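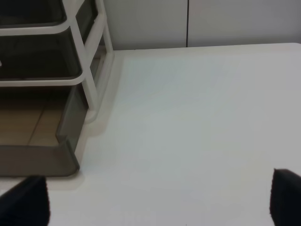

Opinion / Shop Notes

Stop building robots that do everything

November 6, 2020

I have a strong feeling about this and not a lot of time, so it's going to come out in lumps.

The drawer is the project. Not the warm-up for the project. I keep saying this at the shared shop and people keep nodding and then asking what the arm is going to do after the drawer. Make coffee? Fold shirts? Sort the screw bins? No. It's going to open a drawer, and then close it, and I'm going to be very happy for a week.

Some background, quickly. Our bench at Dakon (the shop, over the old print place) has had an arm on it since October. White table, gripper with two black fingers, a camera at the wrist and another one set off the arm. The target is one of those cheap desktop drawer units, three tiers, smoky plastic in a white frame. I named the whole thing Varghese in the build log for reasons that stopped being funny. The name stuck, so fine.

My complaint is with how home builds get talked about. Go read any forum. Every arm is a "general helper." Every thread starts with a list of chores as long as your leg. Then there's a gap of four months and the parts show up in the for sale section. I've bought from those threads. I got my shoulder joint out of one! Good joint. Sad thread.

A drawer is hard. I don't think people who haven't tried it believe me. You have to find a handle, get two fingers on something small, pull straight, keep pulling straight, and know when to quit. Pull a little crooked and the drawer racks in its rails. Pull too hard and the whole unit comes along for the ride, it weighs nothing. We've had the unit walk toward the edge of the table more times than I logged. Pushing shut is a different job again, and I had it on the list as "same thing backwards" like a fool.

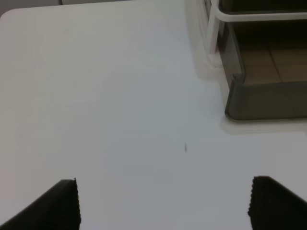

And the plastic. If you're picking a first target, please do not do what I did and pick see-through. The wrist camera looks at a smoky drawer and gets the drawer plus whatever is on the far side of it, all mixed up in one brownish patch. Depth is garbage. I spent two evenings tuning a threshold that was really just following tile lines. Two evenings. A solid red drawer would of saved me both of them.

But then, would I have learned it? This is the part where I argue with myself. The do-everything people say a narrow target makes a narrow robot, and you find out nothing about the real world. I think it's the other way around. Stay on one dumb object long enough and the real world comes to you. Shine off the tabletop. A speck on the table that the detector decided was an object, with a box around it and a confidence score and everything. Fingers wide open over bare table, and the software very sure that there was something there to grab.

You don't meet any of that if you hop to a new chore each time the old one half works. Half works is the killer. I'd put that on a sign.

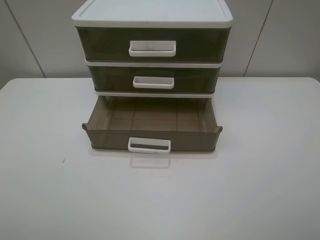 Bottom drawer out, top two shut. The easy view, from the camera that isn't on the arm.

I'll give the other side a fair shake, sort of. Our neighbors at the next bench, the Studance people, have a rig that is supposed to do seven things. It's a nice rig, wiring much cleaner than mine. When they demo it they get to pick whichever of the seven is behaving that day, and people clap. Nobody has ever clapped for my drawer. If what you want is to get folks excited and through the door of the shop, seven shaky tricks beats one good one and I won't pretend it doesn't. Shops need people through the door. Rent is rent.

What bugs me is when the newcomers go home after that and try to build the seven-trick version in a spare bedroom. No help, no spare parts, no one at the next bench to say your cable is backwards. They needed a drawer. Or a light switch. A light switch is a great project and I'm a bit jealous of whoever does it right.

Money too, briefly. My build log says 2,120 dollars so far, counting the table, the motors, and the controller board I cooked. Not counting coffee. For that much I could hire a person to open my drawers for quite a while. So the "is it useful" argument is dead on arrival for both camps, and once you admit that, the chore list loses its whole point. You're doing it to understand something. Pick something small enough to understand. 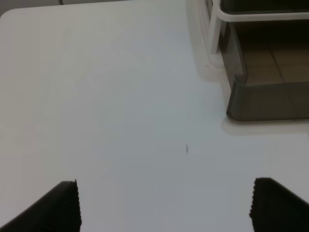
Wrist view, gripper open. That dark speck on the table is the kind of thing I mean.

Practical bits, for anyone who emailed after the last post. I run the wrist camera for the last stretch of the approach and the other one for deciding if the drawer is open. Don't ask the wrist view that question, up close it only gets a corner of the unit and will tell you anything. Put the unit back on tape marks between runs until it works, then take the tape away and watch it all fall apart, then fix that. Keep the runs that fail. I deleted my first batch to save space and have been sorry ever since.

The Usa controller firmware question: yes, the old version is fine, no, I haven't tried the new one. I'm not touching it until the middle drawer works. The middle handle is smaller then the top one and sits further back when everything's shut, so the approach has to be redone, plus the open bottom drawer is in the way if the last run left it hanging out. That's my next few weeks right there, all from one piece of office plastic.

Comments are open. If you write in with a list of chores I'm going to ask you which one is finished.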